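Larton Facilities Forum > Kitchens and Break Areas > Ending the supply of disposable cups

m_zapata_admin
Colleagues, I am writing on behalf of the Brudico administrative office. Effective in January, our office intends to stop supplying paper cups on both floors. We currently purchase 1,000 cups per order, and the supplier has given notice of a price increase that we do not consider acceptable. Staff would be asked to bring a mug or travel cup of their own. Visitors would be served from a set of 32 ceramic cups kept in the reception cabinet.

Before the notice is issued, I would be grateful for comments from members who have made a similar change. I am particularly interested in the wording of the notice, the washing arrangements, and whether any exceptions were granted.
Marleny Zapata

northannex
We made this change two years ago and have kept it. Our notice was four sentences long. It gave the date, stated what would no longer be stocked, stated what each employee was expected to bring, and named a contact for questions. An earlier draft contained a page on environmental goals, and our director removed it. I would recommend the same.

The one exception we granted was for the first aid room.

records_desk_4
I must respectfully disagree with the general direction here. Our department tried a complete withdrawal of paper cups and reversed it after one winter. The sink in our break area is shared by three teams. By mid-morning it was full of cups soaking in cold water, and the evening cleaning crew does not wash dishes under its contract. The savings on paper were spent on a second drying rack, dish soap, sponges, and a large number of unpleasant emails.

If the building does not have a dishwasher, I would advise against proceeding.

m_zapata_admin
Thank you both. We have one dishwasher on the upper floor and none on the lower floor. The lower floor has 16 desks in regular use. The cleaning contract contains the same exclusion that records_desk_4 describes.

Y. Ticona
The distinction that matters, in my experience at the Cáceres office, is between cups that belong to the building and cups that belong to a person. Shared ceramic cups will be left in the sink. An employee's own mug generally goes back to that employee's desk. We therefore removed all shared cups from the staff kitchen at the same time as the paper ones and kept a locked visitor set under reception's control. Complaints about the sink were fewer than they had been under the old arrangement.

I would add a line to the notice stating that unlabeled cups left overnight will be placed in a box and disposed of at the end of the month. It needs to be enforced the first time.
Yolanda Ticona

records_desk_4
With respect, Ms. Ticona's office has a full kitchen with two sinks. I have visited it. The comparison with a single basin on a lower floor is not a fair one. I also have reservations about disposing of employees' property, labeled or otherwise. Our legal office would not approve such a line.

Y. Ticona
The point regarding the two sinks is accepted. On the matter of disposal, ours reviewed the wording and asked only that the box be kept in a visible place and that the period be stated. I can send the text to any member who requests it.

northannex
May I raise the question of size? Our coffee machine, a Flinda, will not take a tall travel cup without removing the drip tray, and the tray was misplaced within a week. We now state a maximum height on the notice and have put a strip of tape on the machine as a guide. Offices with a similar machine should measure before the notice is sent.

Lids are the other matter. Several employees washed the cup and never the lid. The seal holds milk, and the smell in a closed desk drawer is considerable. We put up a small card at the sink asking staff to take the seal out and wash it separately.

t.osgood.2nd.floor
Our office has no objection to the proposal but would ask that water not be forgotten. The cups at the cooler were used far more for water than for coffee. When they were withdrawn without warning, people drank less water, or used the coffee cups intended for guests. A short notice at the cooler itself, posted two weeks ahead, would have prevented this.

records_desk_4
That is a sensible suggestion, and I support it whatever is decided about the rest. I would still prefer a reduced order of paper cups held for the lower floor until spring.

m_zapata_admin
I have discussed the replies with our director, and the following has been agreed. The upper floor will proceed in January. The lower floor will keep a reduced stock of paper cups until a decision is made on the sink — records_desk_4 may take some satisfaction in this. The maximum cup height will be measured and printed on the notice, and a separate card will go up at the cooler. Ms. Ticona, I would be glad to receive your wording on unclaimed items.

Employees have also asked what kind of mug to bring. We will not require a particular brand or color. The notice will say that an insulated mug with a steel interior and a handle is suitable, and that glass is discouraged near the stairs.

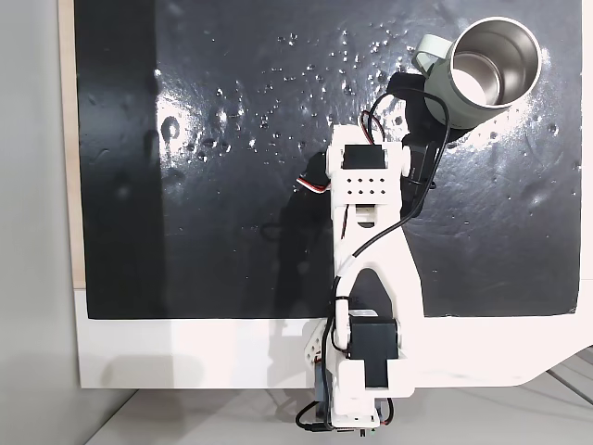 Names should be marked on the base in permanent ink, and reception will keep a marker for this purpose. The draft notice will be posted in this thread on Sunday evening, and comments on the wording are welcome until it is printed.
Marleny Zapata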